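Penrose Self Storage: Frequently Asked Questions

Rates and sizes are on the front page. The rest of what people ask us ends up on this one.

What sizes do you have?
Units start at 30 square feet and stop at 200. The smallest holds a studio apartment if its owner is realistic. The largest holds a three-bedroom house, or one retired drummer.

When can I get in?
The gate code works from 6 a.m. to 10 p.m. At 10:15 the gate locks in both directions. The after-hours number is posted inside it, and whoever answers will have been asleep.

Which entrance do I use?
Pultholm Road for units 1 through 133, Amo Street for everything higher. Your phone will send you to Amo Street no matter what. We have written to the map people.

Can I store food?
No. Canned food is also food. So is birdseed, as far as the mice are concerned.

Can I run power to my unit?
Units on the Amo Street side have one outlet each, good for a lamp or a battery charger. Space heaters, freezers and kilns are out. Please coil your cords before you leave and keep them clear of the door track. 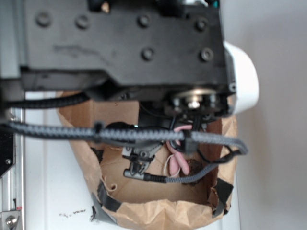 Can I live in my unit?
No. You also can't nap in it with the door down, hold band practice in it, or list it online as a "cozy industrial retreat."

What happens if I pay late?
You get 8 days of grace and one polite email. On day nine the gate code stops working and a late fee goes on the account. Telling us the check is in the mail does not restart the clock.

Do I need my own lock?
Yes. We sell disc locks at the desk. Bring your own if you like, but luggage padlocks don't count, and neither does a bike chain.

Are you the same company as Fatari Storage?
We bought the lot from them. Old Fatari gift cards are not accepted, though we do enjoy seeing them.

How do I move out?
Sweep the unit, take your lock off and tell the desk. A couch left behind is still your couch, and we will call you about it.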